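Home | Ovens | Parts | Catering | Contact

Bodstead 20 Countertop Pizza Oven

By Stunport Kitchen Supply - 08/10/2019

2 min read

Small shop oven for small kitchens. Coffee places, bars, the back end of a deli. Takes one pie at a time, stone deck, front door with a window. Goes up to 900 degrees on the dial and holds there pretty well once the stone catches up.

Give it time though. The light goes green before the deck is really ready, so wait some 20 minutes past that for thin crust. Longer for a thick one. We ran it at our own lunch counter since April and the first pie of the day was always the pale one untill we figured this out.

Plug is included. Stone is included. Peel is NOT included, people keep asking. The Mivuta short peel fits the door, the long one is a pain in a tight kitchen.
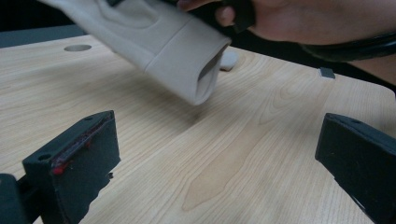 Can I cook frozen pies in it?
Turn the dial way down and use the screen, not the bare stone. Frozen dough straight on the deck burns underneath while the cheese is still hard.

Cleaning - brush the stone when its cool, never soap. Crumb tray slides out the front. Door glass gets brown, thats normal, scrape it.

Price is $934, stone and screen in the box. Delivery inside Stunport is free, anywhere else call first. Replacement stones in stock most weeks. The older Bravo stones do not fit, wrong corners, please dont order those for this one.

Used trade-ins from $200 when we have them. None right now.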